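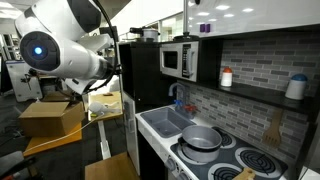
Fadi Sayegh asked after the last session why we spend so long on one pot when the final demo is a whole kitchen routine, and whether his team could skip ahead. Good question, and please keep asking them! The answer takes up most of this handout.

Unit 4: Pick, Carry, Place

Everything in the final routine is built from the same short motion. The arm moves over the object, comes down, closes, lifts, travels, lowers and lets go. Get that solid with the pot and you'll be amazed how quickly the spatula and the canisters follow (well, the spatula takes a bit more patience).

Words to know
Waypoint: a saved arm position.
Approach height: how far above the object you stop before coming down.
Episode: one full attempt, start to finish, good or bad. Keep the bad ones!

What last year's class found
The Troreck team logged nearly 3,000 episodes between January and May. Their first policy trained on pot moves alone, and it still reached for the right burner when they shifted the start position. I love that result, and we'll go through their plots together.

Lab work
Teams of 2. Record 17 episodes of pot from burner to sink, changing the start position each time. Write down every miss and what you think caused it. Marwan Jaber has the sign-up sheet for arm time.

Reading for next time: chapter 2, up to the part on joint limits. Bring your waypoint list.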